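关上一扇门需要知道什么

在家务机器人的任务清单里，“关门”长期排在不起眼的位置。抓取、折叠、倾倒各有成套的基准，门类任务的论文则大多集中在“开”这一侧：找到把手，施力，沿弧线后退。关门被默认为开门的逆过程，把轨迹倒放一遍即可。

Ernodel实验室的一组结果对这一默认提出了异议。该组负责人Eino Harju从事铰接物体操作研究多年，他的团队让同一台移动操作平台在家电门体上分别执行开与关，统计失败发生在哪个阶段。开门的失败集中在接触建立之前，即把手定位不准或抓取滑脱。关门的失败则集中在最后一段行程：门体已接近闭合，锁扣却没有咬合，而策略已经判定任务完成。

“末端几毫米的状态，在图像上几乎没有差别。”Harju说，“密封圈把门顶住，门看上去是关的，松手之后又弹回来一点。模型在训练数据里看到的是两张几乎一样的图，标签却不同。”

滚筒洗衣机是这类问题较集中的对象。门体多为圆形，内侧有凸起的透明视窗，玻璃的反射随视角变化，深度相机在这一区域常常返回空洞。橡胶密封圈提供非线性的反力，压缩初期很软，接近锁扣位置时迅速变硬。门完全打开时，离铰链最远的边缘又往往最靠近机器人本体，手臂可用的工作空间被压缩。上下双筒的机型还多出一层歧义：两个舱门位于同一块前面板，几何外形相近，状态却可以互不相同。

团队提出的方法名为Wevon，由三个模块组成。第一个模块估计门轴。与以往先用物体检测框出门体、再回归铰链参数的做法不同，Wevon不要求识别物体类别，只在头部相机的连续画面中寻找可能绕固定轴转动的表面，给出一组轴线假设，每条附带置信度。第二个模块是接触规划，在候选轴线下计算哪些边缘点可以推、推的方向如何变化，并把假设之间的分歧作为代价项：如果两条轴线都说得通，优先选择在两种情况下都安全的接触点。第三个模块负责终止判断，也是该组认为贡献最大的部分。

终止判断不依赖图像。手臂在推压过程中记录腕部六维力与关节位置，得到一条力与行程的曲线。锁扣咬合时，曲线上有一个短促的下降，随后刚度陡增。没有咬合时，刚度同样会上升，但缺少前面的下降。Wevon用一个小型时序网络区分这两种形态，输入窗口为205毫秒。网络判定未咬合时，手臂不立即重试，先卸力并观察门体回弹的幅度，再决定是加大推力，还是更换接触点。

训练数据来自遥操作。操作员佩戴主手，在13台家电上完成开关动作，共保留1,124条有效轨迹，其中包含故意推到未咬合位置便停止的样本。后一类样本占多少合适，团队试过几种比例。太少，网络倾向于一律判为成功；太多，机器人会在已经关好的门上反复施力。最终采用的比例通过验证集选定，论文附录给出了完整的扫描曲线。

力数据的对齐花去了不少时间。腕部传感器与相机由不同的时钟触发，早期版本以软件时间戳对齐，抖动足以淹没咬合时的下降沿。八月的一次改版换用硬件同步，并在每条轨迹开头加入一次轻敲，供事后校准。Harju认为，这一步对结果的影响大于网络结构的任何改动。

对照实验设置了三个基线：轨迹倒放、纯视觉策略，以及Wevon去掉力反馈终止模块的版本。评测采用统一的起始角度集合，每次试验限时，机器人松手后门体保持锁定才计为成功。轨迹倒放在起始角度与示教一致时表现尚可，底盘位置稍有偏移便明显恶化，原因是它隐含了门轴相对机器人的固定位置。纯视觉策略对偏移较为稳健，但在末端阶段仍有大量误判。去掉终止模块的版本与纯视觉策略接近，说明门轴估计本身并不能解决锁扣问题。

完整版本在两项指标上均排在首位，优势主要体现在误判率。论文没有回避代价：由于增加了卸力与观察步骤，单次关门时间最多延长了17秒。对于需要连续处理多个门体的任务，这一开销会累积。

双筒洗衣机被单独列为一组。难点在于指令与对象的对应。指令只说“关上洗衣机的门”时，系统需要先判断哪一个舱门处于开启状态；上方舱门打开后，门体靠近相机的部分会占去大块视野，遮住机身左侧。团队为此引入了舱门状态图，把同一机身上的每个开口记为一个节点，分别维护开、合与未知三种状态。仅在至少一个节点为“开”时，接触规划才会启动。 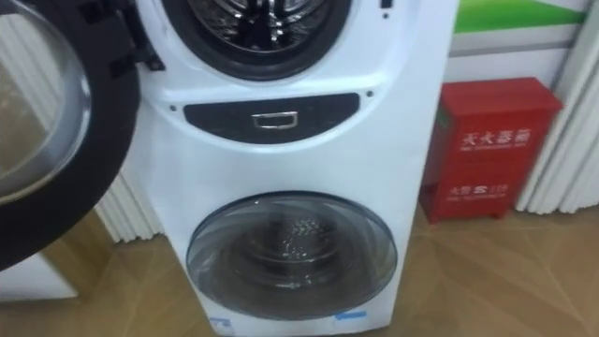 头部视角下的双筒洗衣机：上舱门向左敞开，下舱门闭合。

这组实验中的一个常见错误值得记录。相机俯视角度较大时，上方开口的一部分落在视野之外，早期版本据此把上舱门标为“未知”，随后转而去推已经闭合的下舱门。修正方法并不复杂：状态图允许从门体反推开口，只要检测到一个敞开的圆形边框，且其铰链侧与机身相连，对应节点即可更新为“开”，无须看见完整的筒口。

透明视窗带来的另一类错误则没有完全消除。圆形玻璃上会映出房间和地面，特征点跟踪有时锁定在反射内容上，由此得到的运动与门体实际转动不符。Wevon的处理是降低玻璃区域的权重，主要依靠深色边框和铰链附近的点。边框与背景反差较大时效果稳定，浅色边框配浅色墙面时，门轴假设的数量会增加，规划趋于保守，偶尔超时。

同行对这项工作的意见集中在泛化范围。评审意见之一指出，锁扣的力学特征与厂家设计关系密切，磁吸式门体没有明显的下降沿，时序网络能否适用存疑。团队在补充材料中加入了磁吸冰箱门的测试，结果显示终止模块在该类门上退化为普通的刚度阈值，不产生额外收益，也没有明显损害。另一条意见质疑轻敲校准在实际部署中是否可行，作者答复称该步骤仅用于采集阶段。

Skedumberg的一个小组随后在自有平台上做了复现，使用公开的模型权重和另一种型号的腕部传感器。复现报告确认了误判率下降的趋势，但幅度小于原论文。报告将差距归因于传感器的采样率，并建议输入窗口按采样点数重新标定，不宜直接沿用原有时长。Lukáč开源框架已合并了相应的接口，用户可以自行指定窗口。

团队下一步的工作是缩短卸力观察的时间。一种思路是在推压尚未结束时就输出咬合概率，使手臂提前决定是否续推；另一种是利用多次操作同一台设备的记录，为每个门体建立单独的力曲线模板。前者的初步结果已在组内测试，后者还需解决模板随密封圈老化而漂移的问题，目前的做法是每次成功咬合后，以较小的步长更新模板。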